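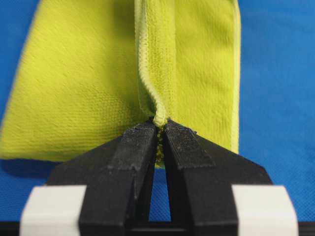
Gear & Kits

Thread: six weeks with the Parnel gripper kit from Dudek. I paid for it myself. Posting notes here so I can stop answering the same DMs.

1/ Wrist view of the fingers on a microfiber towel, pinched near the middle. Towels are most of what I've been running. If you want a review of it picking up blocks, there are plenty.

2/ What you pay for: two fingers, textured grip pads, the base, a wrist camera bracket, screws, and a cable that is too short. $378 before shipping. The arm is extra and so is the camera.

3/ Assembly took me one evening. The manual has the finger step before the base step and you want to do it the other way. Dudek has a corrected PDF on the downloads page. The printed one in my box was still the old one.

4/ Grip pads. They hold thin fabric well. They also pick up lint and dust, and you can see specks on mine. I wipe them with a damp cloth and let them dry before the next run. Tape works too but leaves a bit of glue behind.

5/ The fingertips meet cleanly enough to take a small bunch of microfiber. A bedsheet is harder. The tips slide over a flat sheet unless there's a wrinkle to start from. I lower the arm a hair more for sheets and that gets me most of the way.

6/ Force setting. Default is too high for towels. I run mine at a little under half. At default the motor gets warm after a long session and you gain nothing on cloth.

7/ Software is Prikumum, which comes with a year of updates. Setup was fine on Linux. On my Windows laptop it lost the gripper every time the machine went to sleep. Turn sleep off and it behaves.

8/ Wear: I'm at over 4000 open/close cycles by the counter in Prikumum. Small scuffs on the fingers, no cracks. Pads still have their texture. I have one spare set and haven't opened it.

9/ Compared with the Ivinska kit, which I had last year: Ivinska opens wider and is quieter. Parnel is better on cloth and the parts are easier to get. If you mostly handle boxes, get the Ivinska.

10/ Support answered twice, both times the next day. First was the PDF. Second was the cable. They sent a longer one free and said the longer cable goes in all boxes starting in August.

11/ Things I'd change: the cable (see above), the manual, and the screws on the camera bracket, which strip if you look at them wrong. I swapped those for steel ones from the hardware store.

12/ Would I buy it again? For towels and shirts, yes. I'll add to this thread when I open the spare pads.

June 13, 2024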